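Vikura Bench Set - README

Hello, and thank you for picking this up. The Vikura Bench Set is a collection of recordings from the workbench at our Sembridge shop, where a robot arm took on part of the sorting and placing that people used to do by hand all day. Alongside the recordings there are notes from the people who work there, and if you only have time for one or the other I would gently push you toward the notes.

I'm Touran Babaei. I ran the bench for a long while before the arm came in, and I look after these files now, so any mistakes in them are mine.

What you get

- 500 recordings of single tasks, one folder each
- 200 short notes written by bench staff at the end of a shift
- 100 recordings where a person stepped in and took over, kept in their own folder called handover

The handover recordings are a separate group and are not counted in the 500. Please don't merge the two when you work out success rates - someone at our Varna office did that last December and we spent a whole Saturday untangling the tables.

How the work changed

Before the arm, two people stood at the bench and one walked between the bench and the stores. Now one person sets out the work and watches, and the other two have moved to repair and checking. Everybody kept their hours, which we had asked for in writing before anything was bolted down. Some of the change has been very welcome (my wrists would like that noted!) and some of it less so. The bench used to be a place where you talked. Watching takes a different sort of attention, and several of the notes say plainly that the afternoons feel longer.

There is also the matter of tidiness. People reach around clutter without thinking about it, and we had years of habits built on that. The arm's close camera has taught us to look at our own bench from a few inches away, with its loops of white wire and a yellow one in among them, right beside a glossy black panel and the slim white tray inserts lying on it.

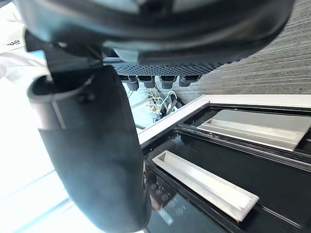
Reading the shift notes

The notes are plain text, one per file, in the words of whoever wrote them. I fixed spelling only where I couldn't follow the meaning. Names have been swapped for initials, and two people asked for theirs to be left out altogether, so those files begin with a dash.

You'll come across "doing a Lacerda" here and there. Lacerda is our other site, where they let the arm finish a bad placement and put it right afterward, while we tend to stop it early. Neither shop has persuaded the other, and I've left the arguments in.

Known problems

Strong light washes out parts of some close views. A few of the early notes were typed up from paper and have lost their shift times. The handover folder doesn't always say why the person stepped in, only that they did.

Using the set

You're free to use it for research and teaching. If you publish something from it, please send us a copy - we print them out and leave them in the break room, and they do get read.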